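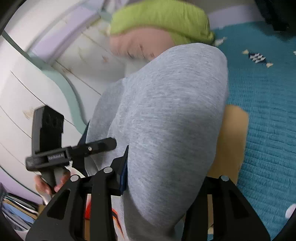
The Floor Is Where Everything Ends Up

I do my best tidying sitting down. I know the pros tell you to stand in the doorway with a clipboard and survey the room like a general, but in my experience a kid's bedroom gets cleaned from the rug, in sweatpants, with a cup of coffee parked somewhere it will get kicked over.

I went in at 8 in the morning one day in August meaning to find a missing library book. That was the whole plan! By 11 I was still down there, and I hadn't even gotten to the closet.

Carpet is the problem, or at least ours is. It's a teal-blue ribbed one, and I love it (I picked it out over a perfectly sensible beige), but ribs grab onto things. Little scraps of whatever got cut up last. Pale flecks that could be paper or could be cracker. The vacuum glides right over half of it, so I've gone back to picking up by hand, which sounds miserable and is sort of soothing once you quit fighting it. I keep a shallow bin from Mavus next to me and everything goes in there, no decisions. Decisions are for later, at the kitchen table.

Clothes I grab first, mostly to get them out of the way. Anything bright goes to the top of the pile so I remember it needs washing separately. I learned that one from a lime-green something-or-other that took a whole load of whites down with it.

Then there's the paper. Oh, the paper. We have one low shelf for it, books and folders and loose drawings all stacked together, and I used to buy organizers for that shelf like it was a hobby. The Tandex dividers lasted a month. What works better is taking the whole stack down and going through it on the floor, one sheet at a time, keeping what somebody would miss. Last time I went through 114 sheets and kept 17, and I still feel bad about one of the horses.

White-painted planks show every scuff, by the way. I wipe ours with a damp cloth and a dab of dish soap, and the marks that don't come off get to stay. I had a can of touch-up paint from Cludeda for a while, but it dried a shade too yellow and looked worse than the scuffs did.

The library book was in the car.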